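Search this forum
Search term
Advanced search

Thread: Chip cans won't stay upright on metal shelf

karkwood_tarik
Small staff shop at our Clurnwood site. Steel shelving, 900 mm bays, snacks and drinks together. The tall chip cans lean within a day of facing up. Shelf is level, I checked it both ways. Do I need dividers?

rgrin
Dividers at 32 mm height are enough for cans. Anything lower and they tip over the top. Terau sells them in packs of 12. 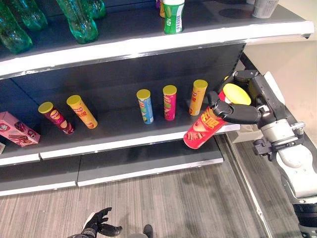
deadstock_dan
Dividers are overkill. Cans lean when the row has gaps in it. The dark red one and the orange-yellow one are both well over, and there is a gap right after them. The light blue and the pink-magenta are close together and near enough upright. Close the row up and see what happens before you buy anything.

rgrin
Disagree. A closed row holds until someone takes a can, then it is a gapped row. It's a shop – people take cans.

karkwood_tarik
Both fair. Would a rubber mat help? The shelf is slick paint.

deadstock_dan
Mat stops the base sliding, so yes, a bit. Cut it 3 mm short of the front lip or it curls. Also put the boxed snacks between flavors as a stop.

rgrin
Boxes move too. Mat plus dividers, then leave it alone.

karkwood_tarik
Ordered one pack for the middle shelf only. Mat goes in first. Will report back in September.
– Tarık Karabulut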